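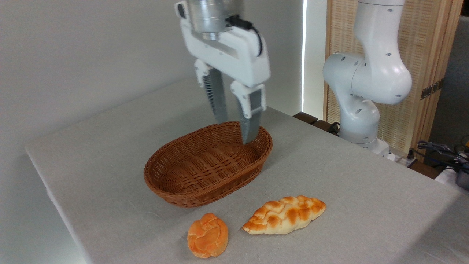 Section 5: Setting up the basket packing station

Welcome to the fun part! Once your Birska station is running, the arm takes over the reaching and placing, and the person on shift gets to spend that time on checking, customer orders and the displays. At our Gidesberg bakery counter the crew now trades jobs every March, and the packing post is the one people ask for.

Before you start
Lay the cloth over the table and pull out the big folds where the baskets will go. Have one basket and a few bread pieces ready for practice.

1. Set an empty basket near the middle of the table, within reach of the gripper.
2. Put the bread in front of the basket, with a gap between pieces. Round buns and braided loaves can share a run.
3. On the Darko panel, enter setup code 3529 and pick Basket.
4. Open the fingers and lower them to the rim. Stop there and look from both sides.
5. Press Teach, then guide the arm through one pick and one place.
6. Run 10 practice picks at slow speed. Go ahead if at least 8 land in the basket.

Note: A braided loaf grips best across its middle. Try it both ways, you'll see the difference right away!

Caution: Keep hands off the table while the arm is moving. Press Pause before you straighten the cloth or swap baskets.

Changing shifts
Tell the next person which breads you taught and leave the arm paused.

Grarkska station guide, revised 28/02/2018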